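November, late evening

I promised myself I'd write tonight even though my eyes feel like sandpaper, so here goes. The sign-in trouble at Skornden is finally behind me, I think (touching the desk as I type this). All week people in the Burbridge office kept getting thrown back to the login page the second they opened the calendar, and every one of them was sure they'd typed the password wrong. Poor Zuleica Mendonça changed hers 3 times before lunch!

I had been blaming the browser, then the cookies, then myself. In the end it was the single sign-on setting, which still pointed at the old Shirima address we gave up last spring – one line, and I must have scrolled past it a dozen times. Once I fixed it I cleared out 139 stale sessions, made a big mug of tea and just watched the log stay quiet.

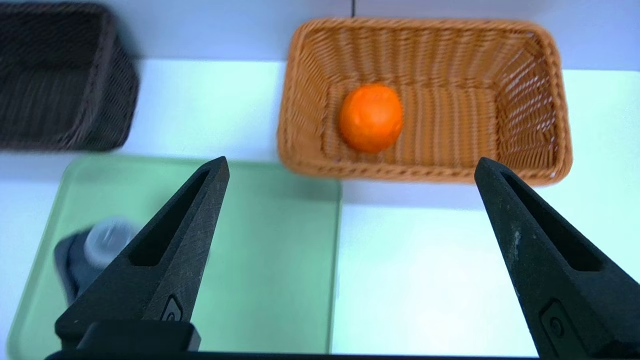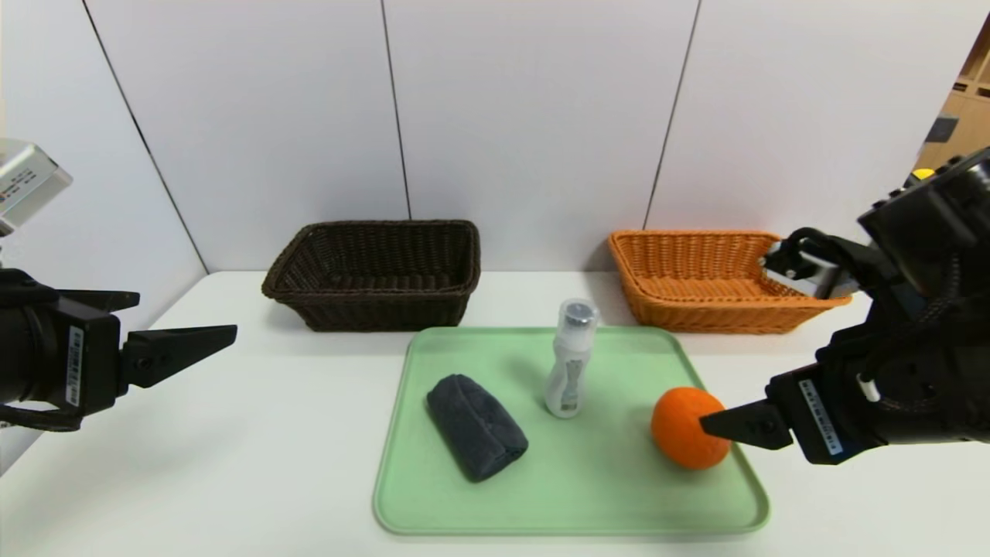

Tomorrow I need to write it all up for the help page, in plain words this time, and ask Zuleica to read it before it goes out. She's so good at spotting the steps I skip. Then there are still 2 laptops that won't sync with Plarkura, but those can wait until I've slept.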